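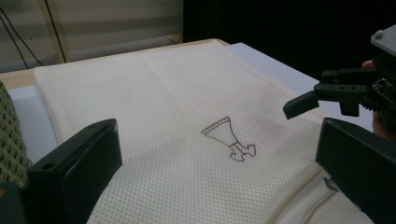 Issue 3, page 20

Hand-Held Gripper Comparison: Frequently Asked Questions
Grellico Test Laboratory, Gastetden

What is being compared?
The laboratory is comparing two finger sets for the hand-held gripper, the Ghumman and the Dodar. Both are flat-faced and black, and both fit the same mounting piece. The comparison concerns soft goods only. Rigid parts were covered in the previous issue.

Why was mesh fabric selected?
Mesh folds easily and gives the camera a fine, repeating pattern in which edges are hard to find. Pieces with a printed or stitched outline are preferred, as the brown line gives reviewers a fixed point to follow when the cloth is turned or doubled over.

How many trials are required?
Each finger set must complete 500 trials. A trial begins with the fingers open above the fabric and ends when the fabric has been released. Trials stopped by the operator are recorded but do not count toward the total.

May two grippers be used at once?
Yes. Folding trials may be carried out with one gripper in each hand. Each gripper records from its own camera, and both recordings must be submitted under the same trial number.
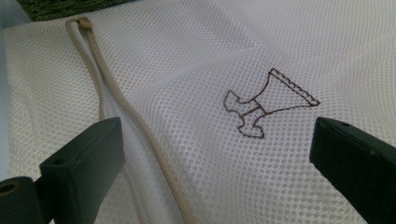

Zippers and piping are treated separately. A grasp on a raised edge is easier to hold than a grasp on flat mesh, and the two results may not be combined. Operators should enter "edge" or "flat" in the grasp column of the trial sheet.

What should be done if the fingers pick up more than one layer?
The trial should be completed and marked as a multiple-layer grasp. The operator should not shake the fabric loose.

Who may operate the equipment?
Staff who have completed the 20-minute introduction given by Hina Dhanial may operate either finger set. Visitors must be accompanied.

When will the results be available?
The full tables will be released in September. Requests for early access should be addressed in writing to Faisal Siddiqui at the Gastetden office.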